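Open day at Indmont: an afternoon of shirts and hangers
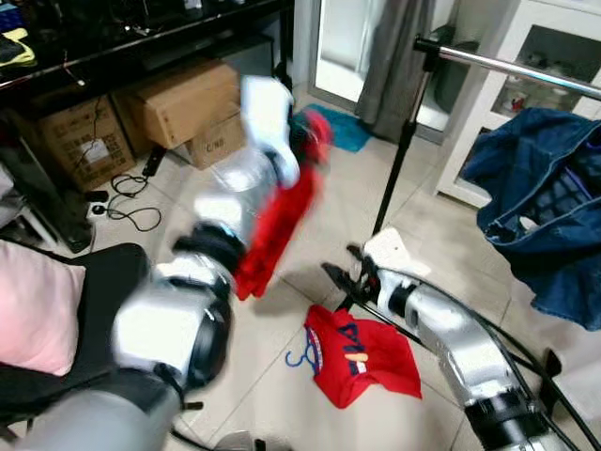 If you missed the open day at Indmont, I'm sorry, because it was the most fun I've had at a members' outing in ages. We had 30 places on the list and every one was taken, plus two kids who squeezed in with their parents (they got the best spots, up front).

The main event was the laundry demo. Pongsak Wiriya runs the clothes handling work there, and he started by asking us to put a T-shirt on a hanger with our eyes shut. Try it at home! You use your fingertips far more than you think, and you fix a dozen little slips along the way. Then he let the two arms have a go at it. The job sounds so small: get the hanger into the neck of the shirt, lift the whole thing, put it on the rail. But cloth never lands the same way twice, so the arms can't just repeat a set of moves. They have to look at the heap in front of them and pick a place to grab.

Pongsak told us the lifting is where most tries used to go wrong. If the grip is even a little too far down the sleeve, the shirt swings around and the hanger slides out. His group has been on this since September, and he was very open about the bad runs. We watched 19 tries in all and saw 15 shirts make it to the rail, and the room cheered for each one as if it were a penalty kick. The four that didn't make it got a groan and then a lot of good questions.

Jeans are another story. They're heavy, they hang in thick folds, and the waistband doesn't give the way a shirt collar does. Pongsak says denim comes next and he isn't promising anything.

After the break, Brian Mushi walked us through the software side, which the group calls Kisen. I expected to get lost and I didn't. He drew the whole thing on one sheet of paper, showed us where the arm decides between two possible grips, and let people argue about which one they'd choose. Plenty of us chose wrong. He also spent nearly 30 minutes after closing time answering questions about wrist joints, and he seemed as happy to be there as we were.

A few people asked whether they can go back. Yes! Indmont is planning another open day once the denim work is further along, and our members will get first pick of places. In the meantime, Brian has offered to bring his drawing to one of our evening meetups at Vilela. Reply to this newsletter if you'd like to come, and tell us if you need a ride.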